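Section 8. Sorting Bin: Set-Up and Care
Posted in September by the Memuton manuals desk
423 views | 3 shares

1. Place the bin on a flat table. Slide a sheet of cardboard under the rim side and clamp the two together.
2. Push down on each corner. If the bin rocks, reset the clamp.
3. Wipe the floor and inner walls with a damp cloth. Let them dry.

CAUTION: Do not use scouring pads. They cut through the gray paint.

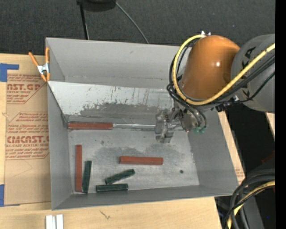 4. Load the red and green wooden blocks, three of each color. Lay them flat – do not stack.
5. Leave the blocks at mixed angles. One or two may rest against a wall.

NOTE: Scratches and dark smudges on the walls are normal wear. Repaint when bare material shows. Order touch-up paint as part 556.

Comments (3)

retstead_shop: Does 556 cover the outside too?

Druvlow: Yes, same paint. Two thin coats.

kl_bench: Step 2 fixed my rocking bin. Clamp was on crooked.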